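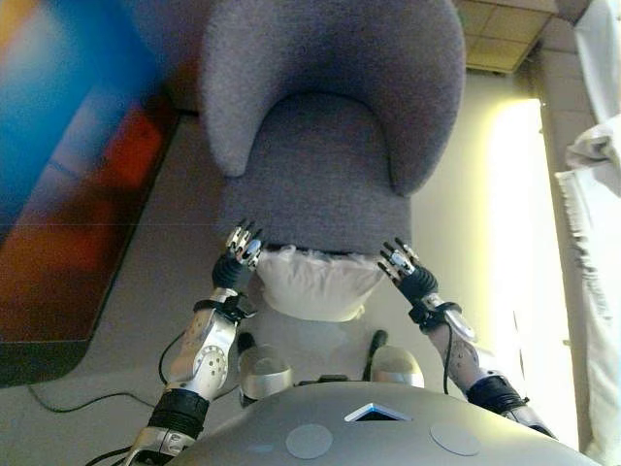 The hands of Belay at the front edge of the club's gray armchair, with the white cushion between them.

In November the robotics club in Fimcombe gave itself a task that sounds very small: a robot must take care of one armchair. It should find a cushion, hold it from both sides and set it straight against the backrest.

"My grandmother does this without looking," says Lensa Teshome, who leads the student team. "For us it is 137 pages of notes."

The students call their robot Belay. The first difficulty was the fabric. A hard box gives a clear signal when the fingers close on it, but a cushion only becomes thinner, and the program did not know when to stop. The team wrote three versions of the grip, and the last one closes both hands slowly and compares the pressure between them.

Practice starts at four in the afternoon, after classes. Every student must finish 200 attempts before they may change the code, a rule which is not very popular. The club will show the work at the Grarnex student meeting, where Pitby, a team from the next valley, will bring a robot that folds towels. Until then Teshome wants 400 more attempts, with a softer cushion.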